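Wanted: people to sit in the dark with us (film club panel, Hokthorpe)

I run the Friday film night at the Kiani in Hokthorpe, and I'm after new people for our viewing panel. If you've ever come out of a cinema and talked all the way to the car about why the ending was wrong, or why the lead should have been played by somebody twice her age, please read on. I want you!

A bit about us first. The Kiani is the old single-screen place behind the bus station, the one with the sloping foyer. We show a film every Friday in the autumn and winter, mostly things the multiplex in Plollthorpe had for a week and then dropped, plus a fair number of old ones. The panel is the bunch who watch films before we book them and tell me what they think. I then ignore some of it and get told off.

There are 11 places on the panel and 5 of them are coming up in November, so this is a bigger search than usual. You'd be with us for one season. You can ask to stay on for another, and plenty do.

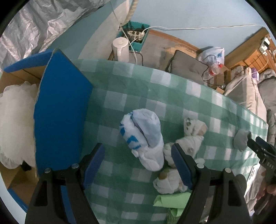

The job itself is easy to explain. Every other week you watch 2 films, one at the Kiani on the big screen in the morning and one at home in your own time, and then you write me up to 400 words on each. I don't mind how you write them. I've had them in pencil, I've had them as voice notes typed up by a daughter, and I once got a very good one on the back of a seed catalogue. We talk them over round the table in the back room afterwards, the one with the green-and-white checked cloth on it, and that bit can go on a while (bring a sandwich). After that I make up the programme and send it round, and you get one chance to shout before it goes to the printer.

What I'd like from you is an opinion and some reasons. "It looked lovely but I couldn't stand the music" is a fine start, and I'd then want to know which music, and where it started getting on your nerves. Was it too loud under the talking? Was it the wrong period? Did it tell you to cry before you were ready? I've changed my mind about booking a film on the strength of one good grumble about a trumpet.

You don't need to know anything about cameras or the history of cinema. You don't need to like black and white, or subtitles, though you'll be seeing a few of both so you might want to be on speaking terms with them. I'd be especially glad to hear from people who like musicals, as we have hardly anyone who does and I keep having to make the case on my own. Horror fans too. The last panel voted down every horror I put up and our October was terribly polite.

You do need to be 18 or over, because some of what we watch hasn't been cut down for anybody. You need to be free on weekday mornings, from half past ten until after lunch. And you need to be able to disagree with someone and still pass them the milk.

It's unpaid, I'm afraid. You get free entry to every Friday showing for the season for you and one other person, and your bus fare if you're coming over from Plollthorpe or the villages. Tea and coffee are on us. The big screen mornings have the heating on low, so a jumper is wise.

Getting in: there's a ramp on the bus station side and two wheelchair spaces at the end of the back row. The back room is on the same level. We have a hearing loop in the main room and it works best on the left as you face the screen. If you need captions on the home films, tell me when you apply and I'll sort it out before we send anything.

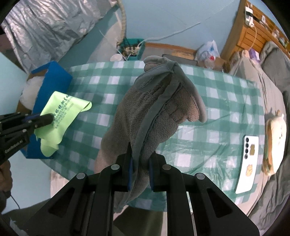
Gindano wrote to me at the end of last season that the first meeting was frightening and the second one was the best morning out in months, and that it had quite ruined watching anything at home without wanting to pause it and argue. There was also a complaint in there about me choosing too many films over two and a half hours. Fair enough, and I've cut down.

To apply, write me a page or less about one film you love and one you walked out of, or wish you had. Please don't pick the clever one. If the film you love is about a talking dog, I want to hear about the talking dog. Put your phone number on it, and say which mornings you can't do.

Hand it in at the Kiani box office in an envelope marked PANEL, or post it to us there. The box office opens at 5 on Fridays and you can ask for me then if you'd like a chat first, though once the queue builds up I'm on tickets and no use to anyone.

I'll ring everybody, yes or no. New people start in November, with a musical if I get my way.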